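Posted June 17, 2025

# Overnight Attendant, Witby House (part-time, nights)

Witby House is a guest house for families who have a relative in the hospital at Plorkham. Most of them live too far out to drive home every evening. They stay with us for a few nights, sometimes for several weeks, and they come and go at all hours. We need one more person to cover the building overnight.

This is a paid position. It's open until filled, and we would like someone to start as soon as the background check clears.

## The job

The shift runs from 10 p.m. to 6 a.m. You would work three nights one week and four the next, on a two-week rotation. Weekends come up in the rotation like any other night. We post the schedule a month ahead, and swaps are fine if you arrange them with another attendant and write the change on the office calendar.

Much of the night is quiet. You can read or study at the desk once the evening tasks are done. You can't sleep, and you can't leave the building.

On a normal shift you will:

- take the handoff from the evening desk and read the log
- check in late arrivals, show them their room, the kitchen and the side door
- answer the phone, including calls from the hospital's family desk
- walk the halls and check the outside doors at midnight and again at 3 a.m.
- run the towels and bedding left from the day through the laundry
- make up one or two beds if rooms are needed before the day crew comes in
- wipe down the kitchen, start the dishwasher and set out breakfast things at 5:30
- write up the night in the log before you go

Guests are tired and often worried. Some want to talk at two in the morning and some don't want to be spoken to at all. You don't need to be a counselor. You do need to be polite at an hour when that takes effort, and to keep what you hear to yourself. We do not give out guests' names or room numbers to callers, even callers who say they're family.

## What we're looking for

You need to be at least 21, able to stay awake and alert all night, and able to carry a full laundry basket up two flights of stairs. The elevator is small and is sometimes out. You should be comfortable speaking on the phone in English. A second language is a plus -- Spanish is the one we need most often.

Hotel, dorm, nursing home or front desk experience helps. It isn't required. We have hired people straight out of restaurant work and they did well. A high school diploma or GED is preferred.

You must pass a background check, which we pay for. CPR certification is required within your first two months, and we cover that class too.

## Pay and schedule details

Pay is $2,290 a month before taxes, the same in a three-night week as in a four-night one. You get a $100 bonus for each major holiday you work. After 90 days you earn paid time off at the part-time rate. The position does not come with health insurance.

Free parking is in the lot behind the building. The Purba Avenue bus stops at the corner, but the last one leaves before midnight and the first one in the morning is at 6:20, so plan your trip home with that in mind. You're welcome to wait in the lounge.

## Training

You'll have five paid training shifts. The first two are in the daytime, with the housekeeping crew, so you learn where everything is kept and how we want a room left. Beds get a fitted sheet, a flat sheet, one blanket and a spare folded at the foot. The other three are overnight alongside a current attendant.

We use Wodari for reservations. If you can use email you can learn it, and there is a printed guide at the desk for the nights when the internet goes down. 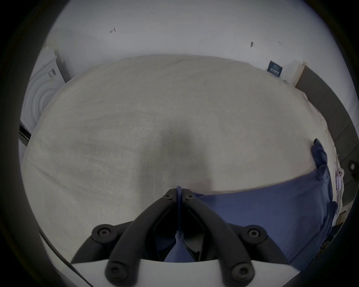 ## How to apply

Drop off or mail a resume, or a one-page letter if you don't have a resume, to the office at 311 Purba Avenue, Plorkham. Office hours are 9 to 4 on weekdays. Please include:

- a phone number and the best time to reach you
- the earliest date you could start
- any nights you can never work
- two references, at least one from a job or a class

We call everyone who meets the requirements. Interviews last half an hour and are held at the house, usually in the late afternoon. If you work days and can't make that, tell us and we'll set up an evening time.

Witby House is an equal opportunity employer. If you need an accommodation to apply or interview, mention it in your letter or ask at the office.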